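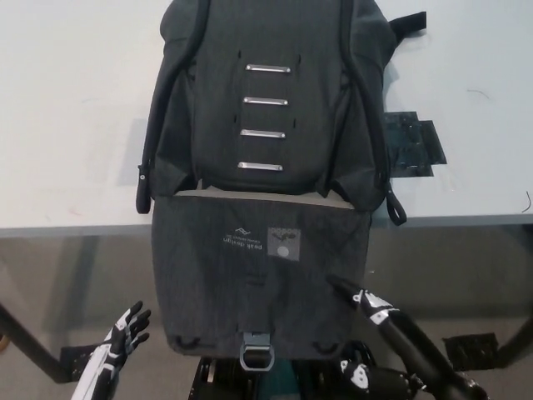 The backpack task at Kestmont, with the flap over the front edge of the table and the right hand close to its side.

Notes on the Stop Fault at the Backpack Station

The backpack station at Kestmont was taken out of service in November after the right arm of the robot continued to pull on a bag following a stop command. The arm held its load for 3620 milliseconds after the command was sent. No person was hurt, and the bag was not damaged. The station has since returned to limited use. The account that follows is my own and does not replace the internal report, but it draws on the same logs and was checked against them before posting.

Background

The task is simple to state. A bag lies on the table with its flap open, and the robot is to bring the flap up and over, place the metal hook on one of the four bars on the body of the bag, and let go. The bag is a gray Peak Design model, chosen for its closure. The hook must go onto a bar at the correct angle, and the fabric has to be carrying some tension when it does. For a pair of robot hands this is a demanding combination. The flap is soft and changes shape as it is lifted, while the bars are rigid and short.

Three systems are involved. The arms run on the Omach motion controller. The hands run on a separate unit, the Gerow hand controller, with its own power stage and its own software. A layer written at Kestmont sits above both and turns the operator's commands, or the output of a trained policy, into targets for each. The stop circuit was installed by Hagedorn when the station was built, and Hagedorn still services it.

At the time of the fault the robot was running under a trained policy. One operator was seated at the console and one attendant was standing at the side of the table, outside the marked line.

What Occurred

The fault took place in run 37 of the afternoon session. The earlier runs had been ordinary. Several had failed in the usual ways, with the hook sliding across the face of a bar or the flap folding under itself before it reached the body of the bag, and each had been ended and reset without difficulty.

In run 37 the right hand took hold of the flap near its lower corner. One of the small fabric loops at that corner passed over the tip of a finger as the hand closed. The policy then began the lift. The loop drew tight, the bag began to turn on the table, and the hand was no longer able to release the flap by opening, as the finger remained inside the loop whether the hand was open or closed.

The operator saw the bag turning and pressed the software stop. The left arm stopped at once. The right arm did not. It continued to draw the flap toward the body of the robot and dragged the bag toward the front edge of the table. The operator then pressed the hardware stop, which removed power from both arms, and the right arm settled onto its brakes.

Between the two stops, the attendant took a step forward and put out a hand to hold the bag. The attendant did not cross into the path of the arm, and the hardware stop was pressed before contact was made with anything. I regard this as the most serious part of the event. A bag on the floor is of little concern. A person who reaches toward a moving arm to save a bag is a different matter, and the station had given that person no reason to think the arm would still be moving.

Cause

The review found 2 separate defects, neither of which would have produced the event alone.

The first was in the Kestmont layer. When a software stop is issued, the layer sends a hold command to the arms and a relax command to the hands, and waits for each to confirm. The arm hold was written as a hold on position. For the left arm, which was under almost no load, this worked as intended. The right arm was under load from the tight loop, and a routine meant to keep the wrist steady under load was still active. That routine read the pull of the fabric as an error in position and corrected it. Each correction tightened the loop further, and the tighter loop produced a larger correction. The arm was, by its own measure, holding still.

The second was in the way the hand reported its state. The Gerow controller confirmed the relax command as soon as the fingers reached their open angles. It had no means of reporting that a finger was still caught. The layer therefore recorded the hand as free and cleared the grip flag, and with the grip flag cleared the limit on wrist force rose to its normal travel value, which is three times higher than the value used while holding an object. The arm was in effect given permission to pull harder at the moment when it should have been pulling least.

The hardware stop performed correctly. Hagedorn tested the circuit on site the following morning and found no fault in it. The figure of 3620 milliseconds is the full interval from the software stop to the removal of power, and most of it was the time taken by the operator to see that the first stop had not worked and to reach for the second.

I wish to record my own share in this. The wrist routine was added in the spring at my request, to reduce shaking when the hook met a bar. It was tested against rigid loads: a clamp, a weighted handle, and a bar fixed to the table. It was not tested against a load attached to cloth. Cloth stretches and gives, and it can pull from a direction that changes as the arm moves. A review of the routine with that in mind would very likely have found the problem on paper. I did not ask for such a review.

Changes Made

The following changes were in place before the station was used again.

The software stop now disables the wrist routine before the hold command is sent. If confirmation is not received within the set time, the layer opens the hardware circuit without waiting for the operator.

The hold command for a loaded arm has been replaced with a compliant hold. The arm is allowed to give way toward the load, within a short distance, and comes to rest where the tension is low. The brakes engage after that.

The grip flag is no longer cleared on finger angle alone. Wrist force must also fall below a fixed level. Until it does, the lower force limit stays in effect.

The hardware stop has been moved from the side of the console to a position directly in front of the operator. A second button has been fitted at the attendant's side of the table. Hagedorn carried out this work and signed for it.

The instruction to attendants has been rewritten. The earlier text asked them to "keep clear during motion," and left it to the individual to judge when motion had ended. The new text states that no one is to reach over the table for any purpose until the station light shows that power has been removed from the arms. Items that fall are to be left where they fall.

Open Matters

The catching of the finger in the loop has not been solved. The bag has a loop at each side of the lower edge of the flap, and both are well placed to catch a finger during the lift. One proposal is to tape the loops flat. I have argued against this, on the ground that the bags in ordinary use will not be taped, and a policy trained on taped bags will have learned nothing about the difficulty. Another proposal is to have the hand take the flap nearer to the center, beside the hook. This is being tried now. It reduces the catching but makes the final placement on the bar less reliable, and the bars higher on the bag have suffered most.

Gerow has been asked whether finger current can be made available at the rate needed to detect a caught finger directly. The data exists inside the controller but is not passed out at present. A reply has been received and a test version of the software is expected. Until it arrives, sessions at this station are limited to reduced speed, and a run is ended by the operator if the bag turns on the table — no matter how promising the run may look.

The logs from run 37 have been added to the set used for testing every new version of the Kestmont layer. The first replay against the revised stop brought the simulated arm to rest with the loop slack. The same test on the station itself, with a bag and a deliberately caught finger, is planned for the next maintenance period, and I will add the outcome to this page.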